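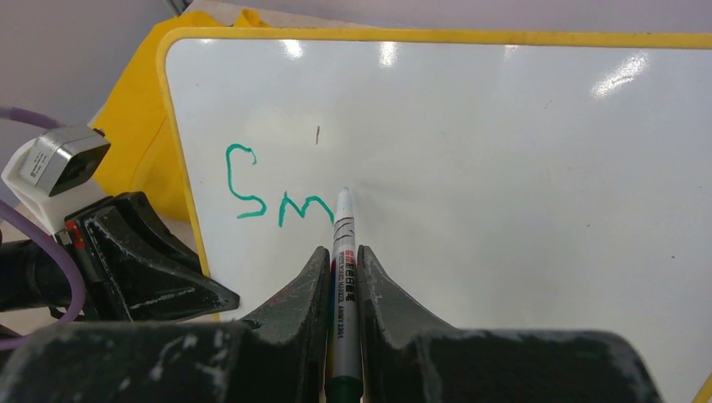
Rolero wall panel, dry-erase
Item 37-W

The Rolero is a wall panel for classrooms, workshops and shared offices. It hangs on two steel rails and can be taken down by one person without tools. The rails are sold with the panel and can also be ordered alone.

Mounting: brick, concrete or drywall with anchors
Rail spacing: 52 cm
Weight limit for the pen tray: 2 kg
Pack size: single panel, or school pack of 18

Wipe the surface with a dry cloth after use. Old writing comes off with a damp cloth and a little dish soap. Do not use scouring pads or thinner.

Trureveo markers are sold separately, by the box. Store them flat with the caps on. Refill ink is available in black, blue, red and green.
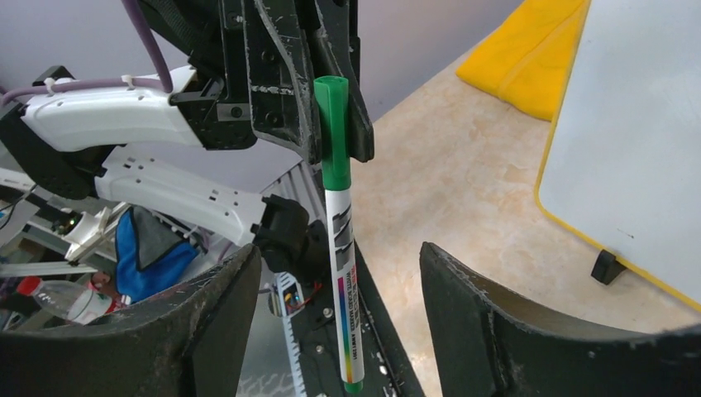
Carbone, 14/07/2026. The Lesel pen tray is back in stock and fits all Rolero panels, including those bought before the rails were changed. Older panels need the adapter strip, which is in the bag with the screws. Orders placed in April and still open will ship first.

School packs go out on a pallet, so please give us a delivery address with ground-floor access. Single panels ship by regular carrier.

For quotes and spare parts, write to Lucrezia Mazza in the sales office and include the item number.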